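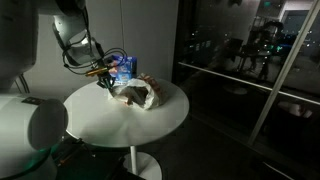
*A small round white table, with the lights down low.*

**FOR IMMEDIATE RELEASE**
February 28, 2020

**Amis turns the lights down for good on Tuesday nights in Grudthorpe**

GRUDTHORPE — I run Amis, the café on the corner by the old post office, and I've got news I've been sitting on since before Christmas. Starting next month, every Tuesday evening is going to be Low Night. Dim lights, no music, no blender, no milk frother after six. You come in, you sit down, you talk quietly or you don't talk at all, and there's soup.

I get migraines. I've had them since I was in high school, and if you get them too, you know how a normal restaurant feels on a bad week (the spotlights over the counter, somebody's favorite playlist, forks going into a metal bin). I pretty much stopped going out to eat in my thirties, and then, like a genius, I opened a café with spotlights over the counter. Last September the main lighting circuit blew on a Tuesday and we stayed open with three table lamps from my apartment. People kept staying! A couple who normally grab muffins to go sat there for two hours. One woman asked me what night we were doing it again, and I told her I'd get back to her.

So I put out a little paper survey by the register, and we got 276 of them back. I read every one at my kitchen table. Plenty came from people with migraines, but there were also parents of kids who can't handle noise, folks with hearing aids who are sick of shouting over a speaker, night-shift nurses, and a good many people who just said they were tired. One card said "please, yes, and also chicken and rice." It's on the menu.

**What it looks like**

Low Night runs from 6 p.m. to 9:30 p.m. every Tuesday. The overheads go off at a quarter to. We've put in warm lamps with dimmers at the wall tables, and you can turn yours down further or switch it off. There are 27 seats and I'm not squeezing in more. If you'd like a corner, ask for a corner when you call and we'll hold it.

Menus are printed in big dark type on cream paper, so you won't need your phone flashlight. If you do need your phone, that's fine, just keep the screen low and the ringer off. We'll be using cloth napkins and wooden spoons for the soup. I tested a lot of spoons, and my family is very done hearing about spoons.

We're going easy on smells as well. No scented candles and no fryer, and the staff will skip perfume on Tuesdays. I'd love it if you could do the same, but I won't be sniffing anybody at the door.

**What you'll eat**

The first month's menu is short. There's chicken and rice soup, a lentil soup that happens to be vegan, a baked potato with three or four things you can put on it, and a plain omelet for the kids (and for me). Bread comes from Guraretti, the bakery two doors down, and they've agreed to do a second bake on Tuesday afternoons so it's still warm when we open. I could have hugged the whole shift. Their seeded loaf is the one I'd go for, though the soft white rolls are better if your jaw hurts.

For tea we're working with Cherkaoui, who blend in small batches across the river. They've put together a mint and lemon verbena just for Tuesdays. No caffeine, nothing fancy, and it smells like somebody's garden without filling up the room. We'll have tins of it at the register if you want to take some home. Regular coffee is still on, but it'll be drip only, because the espresso machine sounds like a truck.

**What it costs**

Soup, bread and tea is one price, $14, and kids under ten are half. I also wanted a way for people to help cover a meal for somebody else, so there's a Low Night card for $100. It gets you five dinners, and the rest goes in a jar that pays for anyone who's short that week. You don't have to explain yourself to use the jar. Say "jar" when you order and that's the end of it.

The lamps and dimmers came to $1,971 all in, which made me gulp a bit, and it's paid for out of last year's holiday pie money. So if you bought a pie, thank you, you bought a lamp!

**If you're coming**

Call or stop by to reserve. Walk-ins are welcome until we're full. The side door has a ramp and no bell on it — the front door does have a bell, so I'd use the side if bells bother you. Dogs who work are welcome, and dogs who don't can have Thursday. If you need to step out for a while, your table stays yours and I'll keep your soup warm.

**For press**

I'm happy to talk any morning after ten. Photographers, please come before we open or leave the flash at home. Samples of the bread and the tea are available at the café, and if you show up on a Tuesday I'll feed you like anybody else.

**About Amis**

Amis is a neighborhood café in Grudthorpe serving breakfast, lunch and now one very quiet dinner. We're closed Mondays.

###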